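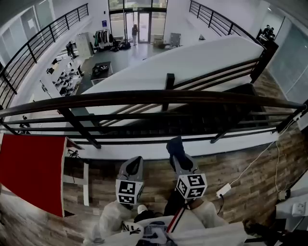 Fig. 4. Marker cube strapped on top of the left shoe, second cube on the right foot.

4. Marker cubes and head camera

Do this section after the arms are homed and before you compare grippers. If you only swapped a gripper, skip to 4.3.

4.1 Strapping on the cubes

1. Take both cubes out of the Stemuvden case. Left and right have different patterns. Don't mix them up, the controller will not warn you.
2. Sit down. Chair with a back, no wheels.
3. Cube goes on top of the shoe, over the laces. Strap under the arch, pull snug. Should not rock when you tap it.
4. Loose trousers – roll or tuck them so the hem stays clear of the cube. A covered face drops tracking on that foot right away.
5. Wipe the faces with a dry cloth. No cleaner, it lifts the print.

Note: flat shoes work best. Thick tongues tilt the cube and you will be chasing an offset all afternoon.

4.2 Camera check

1. Put on the head camera, plug into the Riseo controller, wait for the steady light.
2. Open Tracking > Feet. You want both cubes outlined.
3. Look down at your feet, then raise one and hold for 2 seconds. Repeat with the other.
4. If an outline flickers, turn the foot a little so two faces show. One face alone gives a poor angle reading.
5. Still flickering? Check exposure. Bright windows or a glass door behind the feet will fool auto. Set it to manual, 60 is a good start, go down from there.
6. Save as a new profile. Do not overwrite the bench profile, Divya Bangera uses that one for the arm tests.

CAUTION: cubes on means no stairs. Take them off before you walk anywhere.

CAUTION: keep cables out from under your feet and away from railings. Power strip flat on the floor, off to one side. On an upper level nothing loose goes near the edge.

4.3 Linking feet to a gripper

Left foot opens and closes. Right foot sets grip force. You can swap them in the menu but please dont, the trial sheets assume this layout.

1. Pick the gripper from the list: Julthorpe two-finger or Joseph soft. Wrong pick = wrong force limits.
2. Arm in hold. Nobody inside the taped area.
3. Press Link. Keep both feet still untill you hear the tone.
4. Tip the left foot forward slowly. Fingers should close with it. Tip back, they open.
5. Raise the right foot. Force bar on screen goes up. Lower it, bar goes down.
6. Run the block test 3 times per gripper, same block, same start spot. Log every run, bad ones too.

Note on the Joseph soft: lags a bit behind the foot, normal. Wait for the fingers to settle before you lift or the block slides out. The Julthorpe is quicker but less forgiving – start with the force low.

4.4 If something is off

Error 426: controller lost a cube. Look down, show both cubes, press Resume. The arm stays in hold the whole time.
Gripper moves the wrong way: left and right cubes swapped. Unlink first, then swap.
Tone never comes: feet not still enough. Rest your heels on something solid.
Force bar stuck at zero: right cube is too low in view. Raise the foot or tilt the camera down one notch.

Anything else, press Stop and message Subbarao Alva with the profile name and the gripper. Log file too if you have it.

Section checked July 2024, controller menus only. Strap part numbers are in section 9.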